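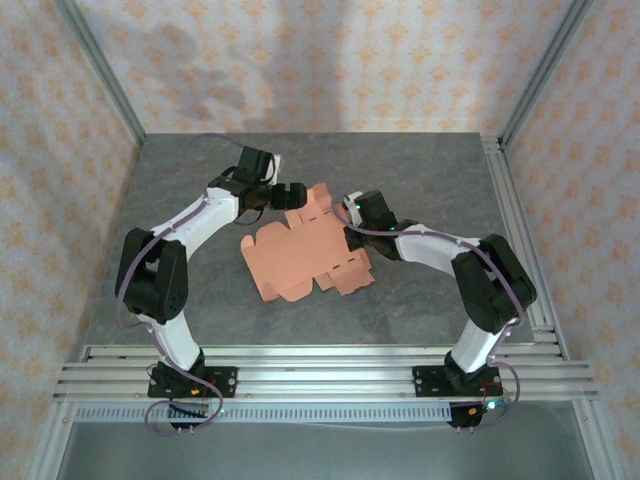

Abb. 1: Faltzuschnitt zwischen den beiden Armen

Projektbericht Studierendenkonferenz Skornberg, Gruppe 4

Poster-Session im März, 136 Anmeldungen, Platz für 40 Poster. Auswahl lief über Plaltetti – Export leider erst am Vorabend fertig.
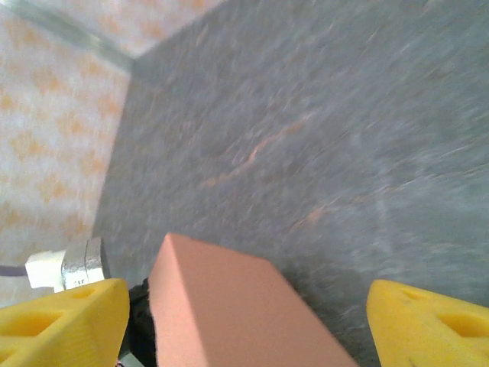
Die Stellwände kamen aus Fallent, zwei davon ohne Füsse. Programmheft: 200 Stück gedruckt, zu viele. Jury-Bögen nächstes mal früher verschicken, Eirini Stergiou hat alles von Hand nachgetragen.
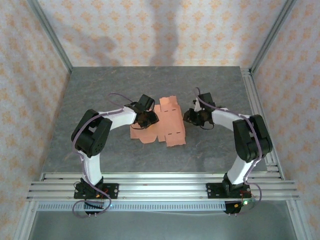 Abb. 3: Zuschnitt, flach

Abrechnung mit Ots offen.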